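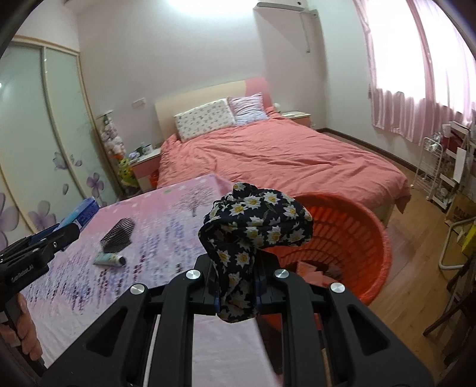

Notes on the Seasonal Reordering of the Bedroom

The bedroom at our Slaoui apartment is put in order twice each year, once in spring and once in October. The present entry records the autumn session, which was begun on 12th October. Readers who followed the earlier entries on the hall closet and the linen shelf will find the same method applied to a smaller and more personal class of object: the items that collect beside a bed.

The working surface is covered before anything is placed on it. For this purpose I use the pink cloth with the blossom pattern. It washes well, and a dark hairbrush or a small tube is easily found against it. The round basket is set next to the cloth, within reach, and remains there until the session is closed. It was purchased from Gilico eight years ago and has outlasted two wicker predecessors. The color has been described by visitors as orange and by others as red, and I have no wish to settle the matter.

Procedure

All small articles are brought to the cloth before any decision is made about them. This rule was adopted after the spring session, in which I sorted directly from the drawer and returned a good many things to the place they had come from. Grooming articles are kept to one side of the cloth. Fabric items go to the basket. Boxes are opened, and those found to be empty are discarded with the paper recycling on the same day.

The floral cloth with the dark ground requires a separate remark. It is a light piece, bought at the Brukis market, and it has served as a scarf, a drawer cover and, for one summer, a curtain in the bathroom window. I have never succeeded in folding it neatly. It is therefore permitted to go into the basket unfolded, an exception that does not extend to towels.

A liner is recommended for any basket with openings in the wall. Small objects will otherwise work their way through, and the edges of the openings will catch on loosely woven fabric. An ordinary plastic bag is sufficient, provided that it is large enough to be turned over the rim.

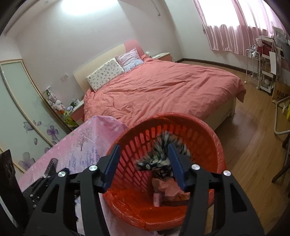

Tissue paper is retained if it is clean and is used again between folded blouses. I allow myself one flat bundle of it per year. The surplus is passed to a neighbor who wraps parcels.

The bed is not made until the sorting is complete. I am aware that most household manuals advise the contrary. In a room of this size, however, the duvet is certain to be leaned upon, and making the bed first means making it again.

Time and Results

The session was planned for 22 minutes and took three times as long, chiefly on account of the boxes. The Ruleo storage trays ordered for the lower drawer had not arrived, and the grooming articles have been returned to their former place until they do. The order was confirmed in September, and a second inquiry has been sent.

The next entry will address the shoe rack, together with the unresolved question of the winter boots.

Contact | Copyright, all rights reserved | Back to top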